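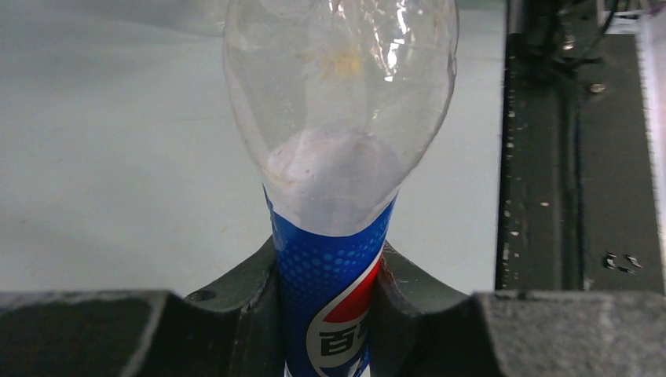
A clear plastic Pepsi bottle.

Bottle Deposits and the Corner Store

The state deposit on beverage containers has been in force for many years, and most residents of our town have learned to treat it as a small tax. The price on the shelf is one figure, the price at the register is another, and the difference is seldom recovered. I have spent part of this winter reviewing how the system operates at street level, and I wish to set down my findings before the public hearing in March.

The law requires any retailer that sells a covered container to accept it back during business hours. In practice, a store may limit the number it takes from one person in a day. At Furtado, the grocery nearest my home, that limit is posted beside the register as 82 containers. The figure puzzled me until the owner, Tarcísio Moura, explained that it is what fits in the two bins he keeps behind the counter. When the bins are full he must close the return window until the distributor's truck arrives, and the truck comes once a week, on Saturday.

Mr. Moura's position deserves a fair hearing. He receives a handling fee on each container, but the fee has not changed in years, while his rent has. The floor space given over to returns could hold a second cooler. He does not object to the deposit itself. He objects to being the place where every bag in the neighborhood ends up, including bags from customers who bought their drinks at the large supermarket on the bypass.

That supermarket uses reverse vending machines supplied by a firm called Jivamico. I visited on four occasions. On two of them, one of the three machines was out of order, and the line extended past the cart return. The machines also reject any container whose bar code cannot be read, so a crushed can or a bottle with a torn label is worth nothing there, although a clerk may still accept it by hand. Few customers appear to know this. I did not know it myself until I asked.

A third option opened last fall. Buvum operates a bag-drop service from a converted garage near the rail crossing. The customer attaches a printed tag to a sealed bag, leaves it at the door, and receives credit once the contents are counted. I dropped off two bags. The first was credited within a day; the second took nine days and required a telephone call. The count was correct in both cases. The company's staff were courteous, and I would use the service again — though I would keep my own tally.

The town's draft plan proposes a grant for stores with fewer than 30 parking spaces, to be spent on storage or additional pickups. I support the grant. I would ask, however, that the pickups receive priority, as a second truck each week would do more for Furtado than a larger bin. Written comments may be left at the clerk's office until the day before the hearing.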